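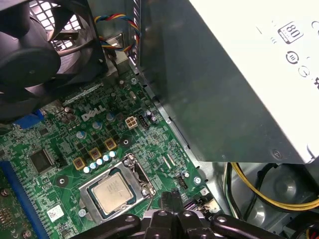

One reader who has followed Mirberg since the first cassette wrote in to say the band's reunion album sounds like it was "put together by people who had the old records described to them over the phone." It's a harsh line. Having played the thing four times through, I can't say it's far off.

The four-piece announced this week that Pelix, their first new record since they split, will come out in May on the Julldale label. There will be a vinyl pressing, a download, and a "deluxe listening edition" that costs 99 dollars and adds a booklet, a poster and two remixes of the same song. The label says the price reflects the quality of the paper.

Mirberg were never a big band. They played loud, slow guitar music in small rooms, and people who saw them tend to bring it up. Their second album, Min, went out of print almost as soon as it was released and has been passed around on bad copies ever since. A good part of their reputation rests on it, and on the fact that hardly anyone could hear it properly.

Julldale says that is about to change. Min will be reissued alongside the new record, remastered from tapes the label describes as "original." Asked whether that means the studio masters or a later copy, a spokesperson said the label was "really happy with the source." Asked again by email, the label sent a colour photo of the sleeve.

The press release makes plenty of other claims. It says the band wrote 60 songs for Pelix and cut them down to nine, which would be more impressive if two of the nine weren't instrumentals under a minute long. It says the sessions were recorded live in one room with no overdubs. There are clearly two guitars and a piano on the opening track, along with what sounds like a third guitar, and only one member of the band is credited with playing any of them. Maybe he is very quick.

To be fair, there are good moments. The title track has a proper tune and the drums are as heavy as anyone could want. The last song runs past the 30-second fade the old band would have given it and gets somewhere odd and quite lovely. But the middle of the record drags, and the vocals have been cleaned up until the grit is gone, which was most of what they had going for them.

The tour is another matter. Mirberg will play a short run of theatres, all seated, with tickets starting at 70 dollars before fees. The label calls the shows "intimate." The smallest room on the list is several times the size of any place the band filled the first time round. Fans who joined the mailing list were promised early access, though a few told us the early link and the general link opened at the same minute, 9 a.m., and went to the same page.

No support acts have been named. The band isn't doing interviews, and the label wouldn't say if all four original members will be on stage, only that "the spirit of the classic lineup" will be there. The same phrase is printed on the poster in the deluxe edition.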